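Fruit table is back at the Sullden reading room, and it has a new black tray

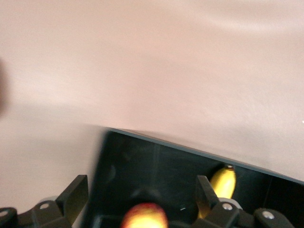
Kenta Kinoshita would have gone with a bowl. A tray takes up too much of the table, he told me before I had my coat off, and fruit rolls around in it, and a bowl looks friendlier when you come in from the street. He has a point about the rolling. I still like the tray!

For anyone who missed the winter issue of this newsletter, the free fruit table stopped in November when the old folding table finally gave up (one leg, then a second leg, on the same afternoon). We had a few sad months with a paper bag of tangerines by the door. Then in March the Girkberg Street furniture shop closed down and let us have a proper table for 20 dollars, with a smooth pale top somewhere between pink and beige. I was doubtful about the color when I saw it in the shop window. In our room, next to the green carpet, it looks much better than I expected, and it wipes down with one pass of a cloth.

The tray is plain black with straight sides, and it came from Corell, the kitchen supply place out past the bus depot. I picked black on purpose. Put something bright yellow in there and it practically shouts at you from across the room. The old basket was brown, and by four in the afternoon everything in it looked brown too, even the things that were perfectly fine.

So, how it works now. Fruit goes out at nine in the morning and again at three, when the kids come in from school. Take a piece, take two if you skipped lunch, and eat it anywhere except over the large-print atlases. Please don't leave peels or cores in the tray. There's a lidded pail under the coat hooks for those, and the Kuroda community garden picks it up for compost. They have asked me to say, again, that stickers have to come off first. They found 123 of them in last fall's compost and saved them in a jar, and I have been shown the jar.

We got through about 700 pieces of fruit last year before the table broke, going by the grocery receipts. Apples and bananas go fastest. Pears are slow until they're ripe and then they're gone in an hour. Plums we are not doing again, for reasons the carpet will remember.

If you want to bring fruit from your own tree, yes please, we'd love it! Wash it first and leave it at the front desk so somebody can look it over before it goes out. Windfalls are fine if they aren't split. We can't take anything cut up or peeled, and no homemade jam this time around, though I was sorry to turn away that apricot one.

There was also a question at the last open evening about money. The fruit is paid for out of the used book cart, same as before, and the cart brought in 2512 dollars last year, mostly from mysteries and cookbooks. Fruit is a small piece of that. The rest went to the roof and to new bulbs for the reading lamps, and if you've sat in the back corner lately you'll have noticed you can see your page again.

Back to the bowl. Kenta has offered to bring in one of his own, a big one, and we're going to try it through the summer for the round things – apples, peaches, oranges when they're cheap – and keep the tray for bananas and whatever else will stay where you put it. I think the two of them will fit side by side if the bookmark display moves over to the windowsill. If they don't, I suppose the bookmarks can go back on the front desk, where half of you never found them anyway.

The room is open nine to six, and the fruit goes away at five thirty so I can wash the tray and get home. Tell the front desk what you'd like to see in there. So far the requests are kiwis, more pears, and from one very small reader, cake.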